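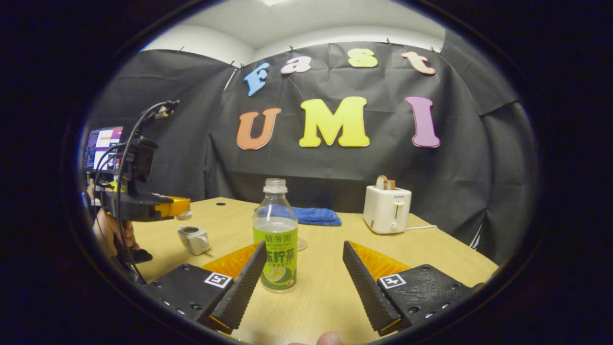 A clear plastic bottle with the cap off.

How to read a league's new season format before you pay for anything

Every spring some league announces a fresh format, and every spring people book hotels on the strength of the press release. I play in one of these leagues and watch two more, and I've stopped trusting the headline. What follows is how I go through an announcement now. It works for ultimate, and I'd use it for any amateur or semi-pro sport that travels.

Step 1. Find the fixture count
Skip the quote from the league office and look for the number of games each team plays. "Full season" can mean almost anything. When the Soler Conference brought in its "expanded" calendar, Drindstead ended up with the same number of home games as before and 326 more miles on the road. The word expanded was in the first line. The miles were in a spreadsheet linked from the bottom of the page.

Step 2. Work out who plays whom
Draw a grid with every team down the side and along the top, then tick off the meetings. Uneven ticks mean an uneven table. Ivside and Zavside met four times that year and neither went near the top seed. I'm told this was for travel reasons. Perhaps it was, but it decided a play-off place.

Step 3. Read the tie-break rules in order
Most people stop at head-to-head. Carry on. If point difference comes next, ask whether it's capped. Without a cap, one windy thrashing in front of 100 people can settle a season.

Step 4. Look for the word "may"
Copy the rules into a blank document and search for "may", "intends" and "where possible". Anything near those words is a hope. Our final was to be held at a neutral ground "where possible". It was at Ivside, who were in it.

Step 5. Check the postponement clause
You want a date by which a called-off game must be replayed, and what happens if it isn't. If the season ends in October and there's no spare weekend, assume the game won't be played.

Step 6. Price it yourself
Add up fuel, beds and tickets for the away games only. Mine came to just over 200 pounds last time, for a season sold to me as "regional". Buy refundable where you can. A season ticket that turns into "credit for a future fixture" isn't a refund, whatever the email says.

Go back to the page a fortnight later and compare it with the copy you saved in Step 4. Formats get edited quietly, and the date at the top doesn't always change.

Last updated Aug 15, 2021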